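Re: [kitchen-list] Steamed buns going flat and sticky
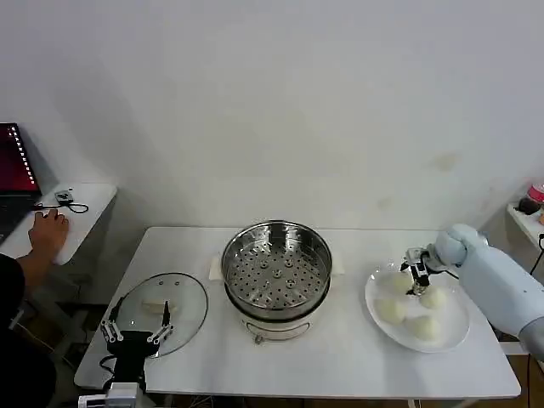
How far apart should the buns sit in the steamer tray? Two fingers' width all around, and a little more near the rim, where they like to lean over and stick.

Dear Ivone and everybody,

On Nov 25, 2018, Ivone Mendonça wrote:
> Mine come out of the steamer looking lovely and then
> sink while I'm still hunting for a plate. The bottoms
> are gummy too. I'm steaming 8 at a time straight on the
> metal tray, with a glass lid. Is it the dough or is it me?

I don't think it's you, and I doubt it's the dough either. Eight is a lot for one of those electric pots unless your buns are tiny. I do four or five and let the rest wait under a towel, and I've been much happier since I stopped trying to hurry the whole batch through.

For the sinking, turn the knob off and leave the lid exactly where it is for five minutes. Then tip it up just a crack, away from your face please, and give them another minute before you take it off altogether. I know it's hard when the kitchen smells that good!

For the gummy bottoms, cut little squares of parchment and set each bun on its own square before the second rise – you can lift them over by the paper and never touch the dough. If you'd rather go straight on the metal, wipe it with a bit of oil first and make sure the holes aren't clogged from last time. Mine were, and I only noticed when I held the tray up to the window.

A glass lid drips more than bamboo does. I tie a thin dish towel around mine, with the corners knotted up on top by the handle so they stay well clear of the heat.

When they're done, put them on a wide plate with room between them. I used to pile them in a bowl and then wonder why the skins tore.

Let me know how the next batch goes, and whether you're using the Afolabi flour or something else.

Warmly,
Ebere Ogundipe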